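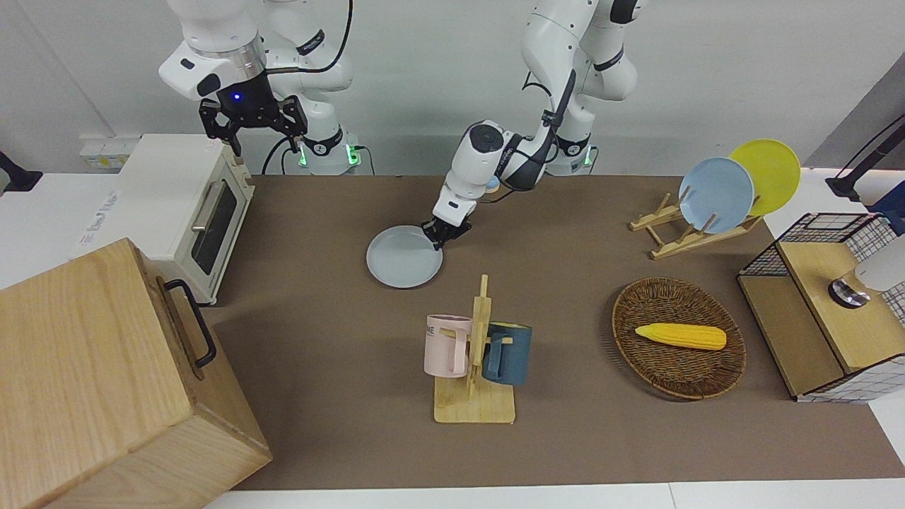 My project this semester was a review of the Ilex, a two-armed tabletop robot kit that Peker sells to schools and small labs, and the question I started with was pretty simple: could a student with one programming class behind her get it to do kitchen chores in a single term? I picked a kitchen because everyone in my family has opinions about how dishes should be put away. So the arms got a toaster oven, a mug tree, a dish rack and a basket with a toy corn cob in it, all laid out on a brown mat, and most of my evenings went into plates. A plate lying flat is a mean thing to ask a two-fingered gripper to pick up. The left arm has to come down right at the rim, close on it and hang on, while the right arm keeps out of the way over by the toaster oven.

My partner for the first half was Adeel Shaikh, who then moved over to the Mohmand group (no hard feelings, he still answered my texts). Our advisor was Rukhsana Magsi. The kit cost the department 3,043 dollars with both arms, the grippers, the clamps and a year of software updates, and I kept that number in my head the whole time I was working on this. It's a lot of money for us!

Setup

The box says you can be running in an afternoon. We took two, mostly because we put the arm bases too close together the first time and the elbows kept bumping when both arms reached for the middle. The manual has one drawing of the spacing and it's small. Once we moved the bases apart everything got calmer. The cables are the other thing – they wrap along the outside of the arms, and if you don't leave enough slack at the wrist the arm will tug on them when it rotates. I had to redo mine in October. Peker includes a bag of ties and I used every one.

The software installed fine on my laptop and did not install on Adeel's. We never figured out why. Support wrote back the next morning with a list of things to try, none of which worked, but they were nice about it.

Teaching it

You teach the Ilex by guiding it through a job over and over while it records, and then it trains on what you recorded. I ended up with 898 recordings of the plate job. The guide suggests 2,000 for anything with two arms, and I just didn't have the hours. I also did 600 of the mug job, which is only taking a mug off its peg and setting it down on the mat.

Mugs were easier than I expected. The handle gives the gripper something to grab and the pegs hold the mug in more or less the same spot every time. Plates were where I learned the most. If the gripper came in a little high it closed on air, and if it came in low it pushed the plate across the mat. I got better results when I slowed way down on the last bit of the approach in my own recordings, which Rukhsana had told me to do in week two and I had ignored.

Standing a plate up in the rack is still hit or miss. When it misses, the plate usually leans on the slat and slides. I switched which plate I used a few times to see if color mattered to the cameras and couldn't tell you either way.

What I liked

The arms are quiet enough to run in a shared room. The little green lights on the bases are handy, I got in the habit of glancing at them before I put my hands anywhere near the mat. Replaying an old recording takes one click, and I used that constantly when something went weird. Heather Te Moana from the Irkdale lab came by to try it and was moving a mug in ten minutes with no help from me.

What I didn't like

The gripper pads wear down and the spares are sold separately. Training time is left out of the brochure completely and it ate whole nights on my laptop. And the error messages! "Joint limit" can mean four different things and the manual explains one of them.

Would I buy it

For a class of maybe four students sharing one kit, yes. For one person working alone I'd start with the single-arm version and skip the plates. Kausar Mirani is picking the project up in December and she has my recordings, my notes on base spacing and a new set of pads. I'd like to see her get to the full 2,000 and try the toaster oven door, which I never got to.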